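Von: Sigrun Magnusson
An: Liste Textildruck
Betreff: Re: Schwarze Konturen auf Baumwolle, Raster nach Mondrian

Hallo zusammen,

danke für die vielen Antworten, ich versuche, das Wichtigste in einer Mail unterzubringen. Mir geht es um das Muster mit den roten, gelben, blauen und weißen Feldern und den breiten schwarzen Linien.
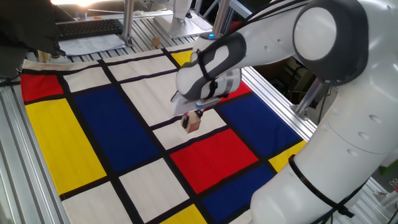
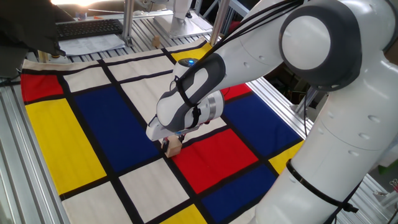 Am Sonntag schrieb Hagedorn:

> Wenn du die schwarzen Linien zuletzt druckst, verdecken sie
> kleine Fehler im Rapport. Dafür muss die Farbe darunter ganz
> durchgetrocknet sein, sonst zieht das Schwarz ins Gelb.
> Wie breit sind deine Linien überhaupt? Und hast du den Stoff
> vorher gewaschen? Ungewaschene Baumwolle läuft mir beim
> Fixieren immer ein, dann stimmt kein Feld mehr.

Zu den Linien: 18 Millimeter die schmalsten, die anderen breiter. Schmaler wollte ich nicht gehen, weil mir dann der Überlappungsbereich zu knapp wird. Ich lege die Farbfelder auf jeder Seite 2 Millimeter unter das Schwarz. Bei Rot und Blau reicht das gut, beim Gelb habe ich auf einem Probestück trotzdem einen weißen Spalt gehabt. Das lag vermutlich am Sieb, die Spannung hat an einer Ecke nachgelassen.

Gewaschen hatte ich den Stoff beim ersten Versuch nicht. Inzwischen wasche ich alles bei 60 Grad ohne Weichspüler und bügle noch feucht. Seitdem passen die Felder auch nach dem Fixieren.

Beim Schwarz bin ich von Brallo auf Clollar umgestiegen. Das Brallo deckt besser, wird auf großen Flächen aber steif, und an den Kreuzungspunkten hatte ich nach dem Falten feine Risse. Clollar bleibt weicher, braucht dafür einen zweiten Durchgang. Wer nur Kissen macht, kann wohl bei Brallo bleiben.

Noch zur Frage nach dem Weiß: Ich drucke es nicht, das ist der Stoffgrund. Man muss dann allerdings sauber arbeiten, jeder Fingerabdruck bleibt sichtbar. Ich klebe die weißen Felder deshalb ab, bevor das Blau drankommt.

Bei den Kosten bin ich noch unsicher. Closus druckt digital und hat mir einen Preis genannt, der sich bei kleinen Mengen lohnt, aber das Schwarz war auf dem Muster eher ein dunkles Grau. Hat jemand von euch dort schon etwas mit großen schwarzen Flächen bestellt? Mich interessiert vor allem, wie es nach ein paar Wäschen aussieht.

Und falls jemand ein gut erhaltenes Sieb in der Größe 100 x 140 abzugeben hat, bitte direkt an mich schreiben, nicht über die Liste.

Viele Grüße
Sigrun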